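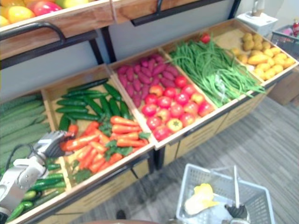

5 min read

Research > Working Papers > Pensions and Savings > Section 4

4. Contribution gaps among small retail employers

The records used in this section come from the payroll files of small retail employers in Jolville that joined the Closport workplace pension plan. Grocers, bakeries and hardware stores make up most of the group. Figure 1 shows a produce display with cucumbers and carrots in open wooden bins. The files were closed on 2019-06-28, and later corrections were not taken in.

After duplicate entries were removed, 1,012 worker accounts remained. Of these, 779 had at least one full year of contributions, and 693 of that group could be matched to an hours record. The matched accounts are the basis for everything that follows. Accounts without an hours record are left out of the tables but are listed in the appendix by employer size.

We define a gap as any pay period in which a worker was paid but no contribution reached the plan. A late payment is counted as a gap only if it arrived more than 10 working days after payday. Sarıgül used a shorter limit in her earlier work on the Avcı fund, so the two sets of results should not be compared line by line.

Most gaps fell into two types. In the first, a worker's hours dropped below the plan's weekly minimum and the payroll software stopped the deduction. When hours went back up, the deduction had to be restarted by hand, and in many files it was not restarted until the next quarter. In the second type, the deduction was taken from wages but sent late by the employer. These gaps were shorter, and they clustered in August, when several owners closed their stores for part of the month.

Employers that used Flitora to run payroll had fewer gaps of the first type. The program sends a notice when a stopped deduction becomes due again. We found no clear difference for the second type, where the delay came after the payroll run was finished. The choice of software was made by the employers themselves, and stores with a part-time bookkeeper were more likely to have it, so this result should be read with care.

Workers with two jobs in the same trade are a further problem. The plan opens a separate account for each employer, and hours are not added together. A person could work full time across two stores and fall under the weekly minimum in both. Nermin Sarıgül checked these cases by hand against the enrollment forms. They are treated separately in Section 5.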